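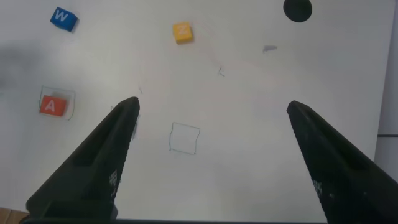
Why does the second Bellamy glaze bucket keep settling hard overnight?

There is very little clay in the recipe to hold the frit up, and the bucket was mixed too thin to begin with. The first bucket had the same recipe but less water, and it settles slower.

March, late morning
Entered by: glaze bench

Search this notebook Go

Carried on from the last entry. Weighed out a fresh test batch of the Bellamy white so I'd stop blaming the old bucket. Aimed for 450 g dry. The total came to 453 g when I put the whole lot back on the scale before adding water. I suspect the silica, as I topped that up by hand and didn't re-tare. Left it as is. Three grams won't change how it sits.

Sieved twice. A bit of grit stayed behind the first time, pale and sharp, nothing the second time. Rinsed the sieve into the bucket and let it stand through morning tea. By the time I got back there was clear water on top and a firm layer underneath, same as the old bucket. So it's the recipe and the water, not something that got into the bucket.

Dipped four tiles, all Trencombe stoneware, all bisqued in the same load:

1 - stirred, dipped straight away. Even coat.
2 - left to settle a few minutes, then dipped. Thin and streaky, body colour showing through.
3 - as 1, with a pinch of dissolved Epsom salts stirred in first. Thicker coat, slower to lose its shine.
4 - as 3, second dip over the top half. Fine crack along the overlap once dry.

Tile 3 is the one I'd use. Tile 4 will probably crawl at the overlap but I want it in the firing anyway so we have one to point at. Numbers are in iron oxide on the backs. Please don't wipe them.

The slop left over from the dipping is in the lidded tub under the sink. It has the salts in it, so don't tip it back in with the plain batch.
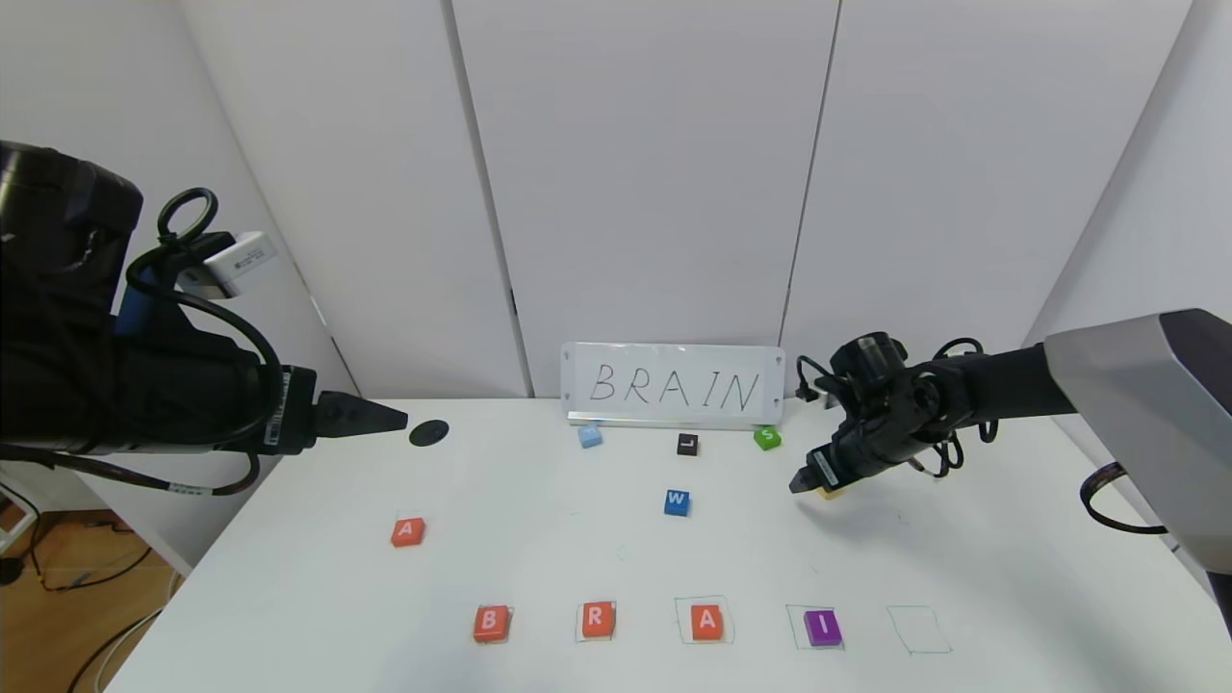 Can the Epsom salts go into the bucket as dry crystals?

They should be dissolved in a little hot water first and added slowly while stirring. Dry crystals take ages to break down in a cold bucket and it's easy to overshoot while waiting for them to work.

For the big bucket I'd start with the same proportion as tile 3 and check it again the next morning. The old notes from the Pakside classes say to add bentonite instead. We could, but it has to be mixed in with the dry powders and the bucket is already wet. Next full batch, maybe.

Water: I used about 69 mL less than the recipe card says and still had to pour some off the top. The card is wrong, or it was written for a thirstier clay. Have pencilled a line through the old amount. Someone with neater writing can redo the card.

Other jobs:

Lasdale frit is down to the last bag. The price list on the door is old, ring before ordering.

Kiln shelf with the chipped corner needs a scrape and fresh wash before it goes back in. I did one side and ran out of wash.

The tiles go in with the next stoneware firing, middle shelf, with a biscuit of scrap clay under tile 4. Results to go under this entry.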